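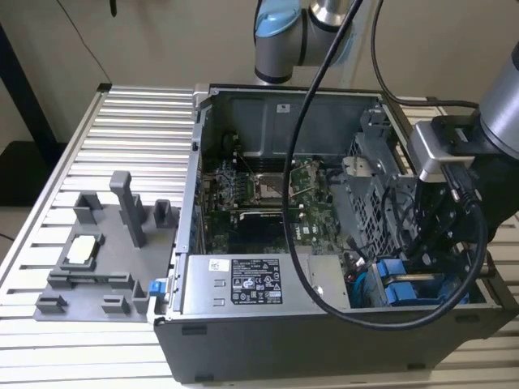 A desktop tower on its side with the panel off.

Filed under: Local Business / Secondhand

Montserrat Valdovinos sells used office computers from a storefront on Bermúdez Street. She has done it long enough that some of the machines she sold have come back to her, been cleaned up, and gone out again.

"People bring one in and apologize for how old it is," she says. "I ask what they do with it. They write letters, they pay bills, they look at pictures of their grandkids. It can do all of that."

Her shop, Prevley, buys desktops from offices that are replacing them. The biggest purchase so far was 206 machines from Gurar, an insurance company that was closing a floor. She stored them in her brother's garage and needed most of a year to sell them.

"I would not buy that many again," she says. "By the end I was selling them to people who came in for a keyboard." 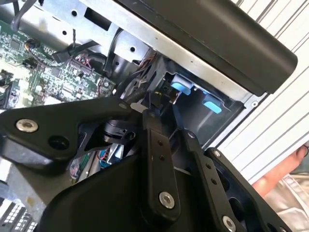 Offices usually let go of a computer when the warranty ends, whatever shape it is in. Valdovinos thinks that habit made sense when a five-year-old machine was hopelessly slow, and that it makes less sense now. What she wants from a seller is a short list: the model, the memory, and whether the drive has been wiped. The rest she learns with the cover off. An open computer like this one, with its internals exposed, tells her more than the paperwork does. Dust tells her where it stood. A missing screw tells her somebody has been in there before.

She wipes every drive herself, including the ones she is told are already clean. Early on she found a full payroll folder on a computer that came with a signed form saying it was blank. She called the company, erased the folder, and has not trusted a form again.

Prices at Prevley start at $45 for a machine with no monitor. Everything carries a warranty of 3 months, and she says few people use it. The common complaint is noise.

"They had a laptop before, so they forgot that a desktop has a fan," she says. "I tell them to put it on the floor. Then I tell them not to put it on carpet." 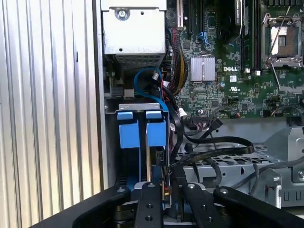

She does not sell to everyone who walks in. A student who wanted to edit long videos was sent down the road to buy new. A man who wanted the cheapest thing in the shop for his mother was talked into spending a little more on memory, and he came back in December to buy one for himself.

Parts are the harder side of the business. Cases and power supplies from the big makers often fit only their own models, so she keeps dead machines on a shelf for whatever can be taken out of them. The shelf is now a wall. Her landlord has mentioned it.

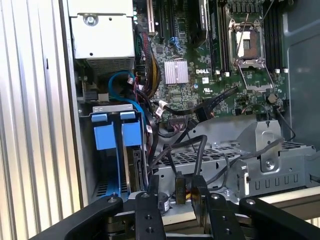

TIREN, 22/04/2026

Asked what she would change about the trade, Valdovinos goes straight to passwords. Offices lock the startup settings and then lose the code, and a good computer can end up as scrap over it.

"Write it on a piece of tape and stick it inside the lid," she says. "I'm the next person who is going to open it."

She has no plans for a second store. She would like a bigger back room and one Saturday off a month, and she is teaching her niece to run the counter.

Interview by Estrella Huerta

Contact the newsroom | © 2026 | Back to top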